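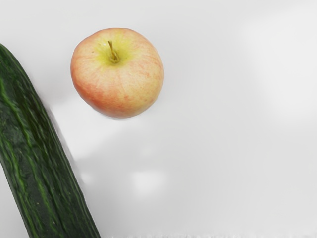 Stakine gripper comparison: progress report to Norðdahl
28 April 2025

The money is still going where we said it would, mostly into simulated groceries. We are comparing 2 controllers for the Grerkik gripper, both driving the same virtual arm, and the produce has been humbling everyone involved. 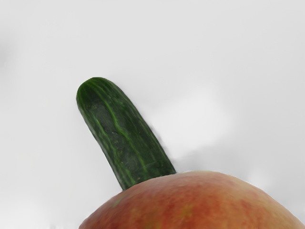 Of the 4000 simulated picks in the plan, 300 are done. The Flalumia controller is quicker to settle on a grip. Our own is slower and fussier, a trait we are now calling "careful" in meetings. Neither has earned a recommendation yet. Apples go fairly well. Cucumbers roll, and both controllers take it personally.

We spent longer than budgeted on friction settings, and would like to stop. 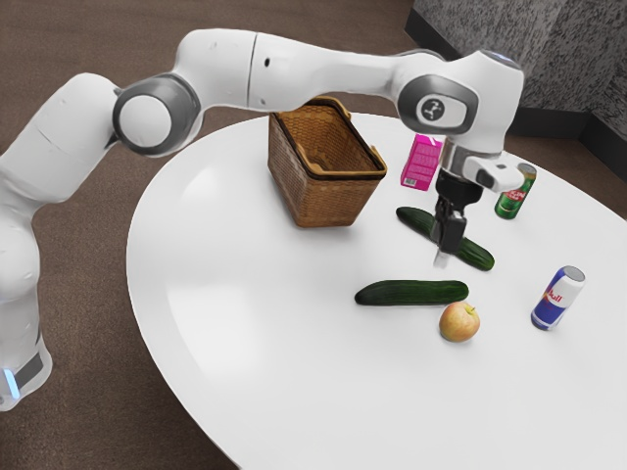
Next steps

Finish the remaining picks by June. Rerun the cucumbers with the wrist slowed down. Send you the full grip-force tables, which are long.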